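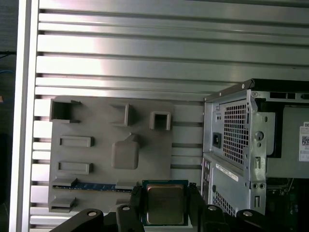

**Umamex open day, Henden – notes from Aug 18, 2020**

I went to Henden expecting a sales talk with sandwiches, and for the first hour that is what I got. The invitation promised "a new way to keep computer parts in order." I have a garage full of old ways to keep computer parts in order, most of them shoeboxes, so I was curious what 103 miles of driving would buy me.

The welcome talk was by Shahram Nikzad, who looks after the parts side. He had slides. There were arrows on the slides. I wrote down "fewer lost parts" and a question mark next to it, and the question mark is still there.

The parts area was better. The walls are horizontal aluminum slats, the kind shops hang shelves on, and they catch the ceiling lights badly enough that I kept moving my head to see what I was looking at. What hangs there is a gray molded board, flat and matte, with holders sticking out of it. It has 3 square sockets across the top, the biggest on the left, and a pair of long shallow slots stacked under that one. Lower down are the clips, and those had a blue circuit-board strip in them, a memory module by the look of it, lying level.

The idea is that each part has one place and you can see at once if it's missing. Fine. I like that in a tool board, and I can see it for a memory strip, which is easy to hold by the ends. I'm less sold on it for processors. The one I saw had a gold-toned metal lid with a slightly hazy shine, on a green base with tiny contacts along the edge. That's a part I'd want in a closed tray with a lid on it. An open board on a wall collects dust, and when I asked about dust I was told they wipe the boards down. How often? "Regularly."

I also couldn't find a label anywhere on the board. Ekene Okeke, who walked our group around, told me the shapes do the job of labels. Maybe, if you've worked there for 2 years. The new hire in April would have been guessing, and so was I.

Then there's the price, or the lack of one. Umamex say they could sell the boards in batches of 300, but nobody would put a figure on a batch. The man from Baert asked twice. I asked once, over coffee, and was handed a brochure for Pritamby shelving.

Would I go again? If they show the thing after a year of daily use, yes. I want to see clips that have been opened and closed a few thousand times, because thin molded clips are what always goes first on stuff like this – I have a drawer of broken ones at home. The parking was easy and the coffee was decent. Bring sunglasses for the wall.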